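November 10, 2024: I've been cursing my own duplicate file finder for a while now. I wrote the first version of Kunport years ago for tidying up holiday photos, and it did the job by reading every file from start to finish and comparing the lot. Fine for a small folder, dreadful for the 52 GB of scans I pointed it at last month. I made tea, came back, made more tea (and a sandwich!), and it was still going.

Kauko Tuominen wrote in to suggest comparing file sizes first, and only reading the files that match. I'm a bit embarrassed that I hadn't thought of it. The rewrite took me two evenings, and the same folder now finishes in 21 seconds on my old desktop.
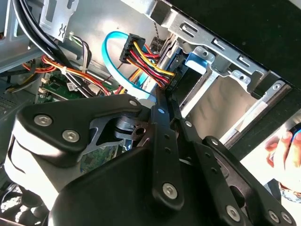 It also skips empty files now, so you won't get a list of 900 "duplicates" that are all nothing at all. Gholamreza Naseri asked whether it could look inside zip files as well. Not yet, I'm afraid, but I'd like to have a go at that by February. The new version is on the downloads page, with the source code as usual. Do try it on a copy of your files first, and let me know if it trips over any odd file names – accented letters still worry me a bit.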